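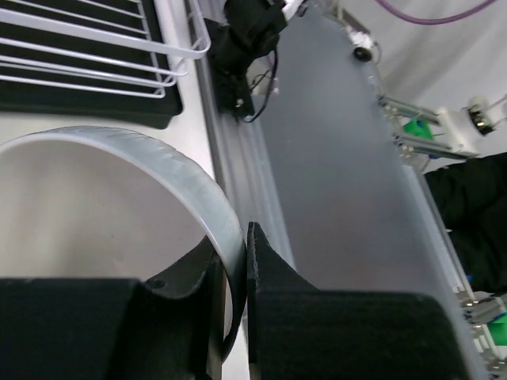 One of you wrote in after last week that sales tax is the store's money until the return is filed, so where's the harm in using it for rent. Good place to start. It was never the store's money. Customer pays it, store holds it, state gets it. Most states call this a trust tax and treat a missing payment a lot more harshly than a late income tax bill.

Unit 7 – Sales and use tax for small sellers
Read the chapter on nexus before section, not after.

1. Who has to collect
Need nexus = enough connection with the state. Two main kinds.
Physical: store, office, warehouse, employee, inventory sitting on somebody else's shelf.
Economic: enough sales into the state, even with no building there. Thresholds differ. Some states look at dollars only, some at number of sales too. Look up the current rule every time, do not rely on the table in the old packet.

Running case: Bruvholm sells kitchen goods, one store in Ornville, plus a website. Ships out of a warehouse run by Pendano, across the state line. Students always catch the store and miss the warehouse. Stock in the Pendano building is Bruvholm's stock. That is physical nexus in the second state, full stop.

2. What is taxed
Start from: goods taxable unless exempt, services exempt unless listed. Not true everywhere but a decent first guess.
Usual exemptions – groceries, prescription drugs, items bought for resale.
Resale needs a certificate. On file, complete, signed where the form asks for it. No certificate, seller owes the tax in an audit even if the buyer really did resell.
Shipping: taxable in some states, not in others, sometimes depends if it's listed seperately on the invoice.

3. Use tax
The one people forget. You buy something taxable, seller charges no tax, you use it in your state: you owe use tax, normally same rate.
Bruvholm buys display shelving from Shevchuk, out of state, no tax on the invoice. Price $100, assume a 7 percent combined rate. Use tax = $7. Goes on Bruvholm's own return, not Shevchuk's.
Also applies when you pull stock out of inventory for your own use. Bought tax free for resale, then took it to the break room. Tax on cost, in most states.
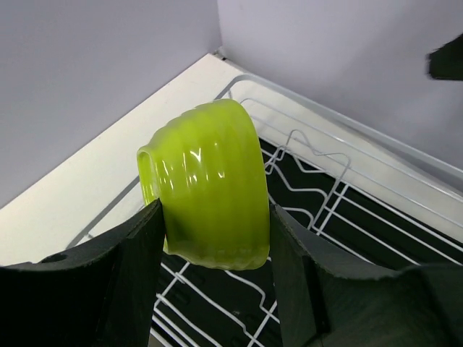 A question that came up in section was whether a seller with no taxable sales in August can just skip the August return. No. Registered means you file, zero or not. Plenty of states charge a minimum penalty on a late zero return, and a few months of those adds up.

4. Falling behind
File anyway even if you can't pay. Failure to file and failure to pay are separate penalties in most states.
Unfiled = state may estimate for you, and the estimates run high. The clock on how far back they can look usually doesn't start till you file.
Responsible person rule: owner or officer who had control of the money can be liable personaly. LLC doesn't save you here.
Voluntary disclosure: seller comes forward before the state makes contact, normally gets a limited look-back and penalties waived. Interest mostly stays. Tax collected and kept is often treated worse, check the program terms.

5. For next time
Problems 31 and 91 in the back of the packet. For 91 assume Bruvholm has no resale certificates on file. Show which state each sale belongs to before you do any math – half the lost points last year were there.
Bring the registration form for your own state, blank is fine.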